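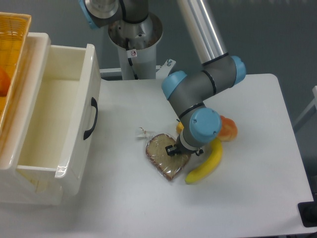 The case for a slow little arm

2018-07-11
By Maite Nieto

I have wanted to write something nice about a tabletop robot for years, and the Wallby kit from Drirell has finally given me the excuse. It's an arm, a gripper, a mounting bracket and software that a patient person can learn in an afternoon. I've been using one since February and I'm still excited when I switch it on in the morning, which my colleagues find a bit much.

My argument is simple. We judge these kits by the wrong jobs. The reviews I read all want to know how fast the thing moves and how many identical plastic blocks it can stack before it drops one. Fine, but who has a kitchen or a pantry full of identical plastic blocks? I want to know what it does with groceries. A banana is curved. A round piece of fruit rolls. And a slice of bread in a clear plastic bag is about as mean a test as you can set on a table, with shiny wrapping that throws highlights back at you and soft stuff inside that squashes if the fingers close too hard.

So groceries are what we use. The routine is called Zama in our notes (Bezawit Kumsa named it and has never told me why) and it goes like this: food on a white table, a drawer unit beside it with the drawer open, and the arm has to pick an item and put it away. We ran the bagged bread 70 times last month. I won't pretend the early runs were pretty. Two small fingers pinch whatever they reach first, and with a bag that is sometimes just bag. But then Bezawit lowered the approach height and slowed the last part of the descent, and the results got so much better that I called Arsalan Farooqui in from the next room to watch!

That is what I love about this kit. The fix took 10 minutes and it was made by someone who studied nutrition. She dragged the arm where she wanted it, saved the position, changed one number and ran it again. No support ticket, no visit from an engineer. I've used bigger arms where that same change would have eaten a week of emails.
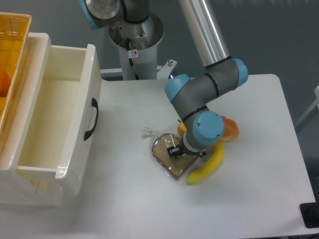

Can you run the kit without knowing how to program? For simple pick-and-place jobs you can, and the menus will carry you a long way – anything that depends on a condition, such as skipping an item that isn't there, still needs a short script.

Now for the grumbling, and there is some. The gripper that comes in the box is small. It suits a slice of bread and it would be hopeless with a whole loaf, so plan on buying the wider fingers if you have big things to move. The manual reads as if it was translated twice. The bracket is solid, but the instructions for it are spread over 5 pages when a single drawing would do. And Arsalan thinks I'm too soft on the speed. He'd like it twice as quick, and he points out that a person could clear our table before the arm has finished its first reach. He's right about that.

I still think he's asking for the wrong thing. A-yeong Won tried the Yoon, which is the faster kit in the same price range, and she came back with a long list of things she liked and one she didn't: she kept stepping away from it. With the Wallby I lean in. I can watch the fingers come down toward the plastic and see that the angle is bad while there's still time to press stop. When you're learning, that time is worth a lot more than a quick cycle, and most of the people who'd buy a kit like this are learning, me included.

Reet Kütt is borrowing ours next to try it with jars. I've asked for it back before the end of the summer, and I've already got a bag of rolls in mind.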